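Gesteinskunde für Nicht-Geologen, Skript zur Sitzung 7: Naturstein im Innenausbau

Letztes Mal sind wir bei den Graniten hängen geblieben, deshalb steige ich gleich beim Marmor ein (wer gefehlt hat: die Folien liegen im Ordner Gaete, Raum 2106 ist am Dienstag auch wieder offen).

Was heißt hier überhaupt Marmor?

Im Handel heißt fast alles Marmor, was sich polieren lässt und hübsche Adern hat. Geologisch ist das Wort enger: Kalkstein oder Dolomit, unter Druck und Wärme umkristallisiert. Ich habe im Lager von Bestent mal einen Nachmittag lang Platten angeschaut, und mindestens die Hälfte der "Marmore" war schlicht dichter Kalkstein mit Fossilien drin! Schlimm ist das nicht, man sollte es nur wissen, bevor man Reinigungsmittel bestellt.

Der Säuretest

Ein Tropfen verdünnte Salzsäure auf eine unauffällige Stelle. Braust es kräftig, habt ihr Calcit. Bei Dolomit tut sich kalt fast nichts, erst am geritzten Pulver sieht man Bläschen. Bitte Brille auf, und bitte nicht auf der Küchenplatte eurer Eltern ausprobieren.

Woher kommt die Farbe?

Reiner Calcitmarmor ist weiß. Rosa und Rostrot kommen meistens von fein verteiltem Eisenoxid, Grün von Chlorit oder Serpentin, Grau von Graphit oder organischen Resten. Helle Adern sind oft verheilte Risse, in denen sich später Calcit abgesetzt hat. Im Bruch bei Otlow kann man das wunderbar sehen, da laufen die Adern quer durch alles durch.

Für die Übung

Nehmt euch Blatt 31 und ordnet die 40 Handstücke nach Farbe und Ritzhärte. Den Bestimmungsschlüssel von Jondotach dürft ihr benutzen, aber schreibt dazu, an welcher Stelle ihr unsicher wart (das interessiert mich mehr als der richtige Name). Beim Zeichnen der Adern reicht eine grobe Skizze. Zum Einsehen noch eine Oberfläche in Rosa und Weiß, achtet auf die verzweigte helle Ader und die feine dunkle Linie:

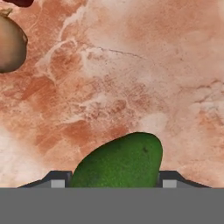 Bis zur nächsten Sitzung

Lest das Kapitel über Schiefer, den Abschnitt zur Dachdeckung könnt ihr überspringen. Und bringt eine Lupe mit, zehnfach reicht völlig.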